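Extension table

An extension table is a table whose top can be made larger or smaller by the user. Most examples are used for dining, but in small homes the same table often serves for work, sewing and school tasks. The round form is one of the most common, and it becomes oval when it is opened.

Construction

The top of a round extension table is made of two halves, which slide apart on wooden or metal runners fixed under the surface. The gap is filled by one or more loose boards, called leaves. In some regions the halves themselves are also called leaves, and this causes confusion in sales catalogs. When the table is closed, the halves meet in a straight seam. Pins on one side enter holes on the other side and keep both surfaces at the same height.

Butterfly tables keep the extra leaf folded under the top. In the Braker pattern, named after the workshop in Vornska where it was first made, the leaf is stored on two rails and turns on a central hinge. A closed Braker table measures 1,000 mm across. A smaller version of 880 mm was added later for apartments and seats three persons, or four with some difficulty.

Surface and rim

Wooden tops are usually finished with oil, wax or varnish. Varnish gives a glossy surface which is easy to wipe, but scratches are more visible on it than on oil. The seam needs more attention than the rest, as crumbs and liquid collect there. Some tops have a raised border around the rim. It helps to stop small objects from rolling off - pens and beads, for example - but it makes the cleaning of the edge slower.

Everyday use

A table in a living space is seldom fully clear. Plants in pots, bottles, tissues and the things of a desk, such as a computer mouse and its pad, share the top between meals.

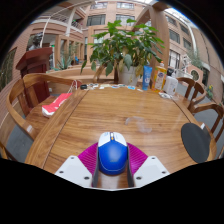
Objects which stay for a long time are normally moved to the far edge, so that the near part remains free. Under a plant pot a saucer or a cork mat is recommended, because water can leave a pale ring in the varnish. Before the table is opened, everything standing across the seam must be removed.

See also: Drop-leaf table; Crabtree hinge; Mornumitz furniture school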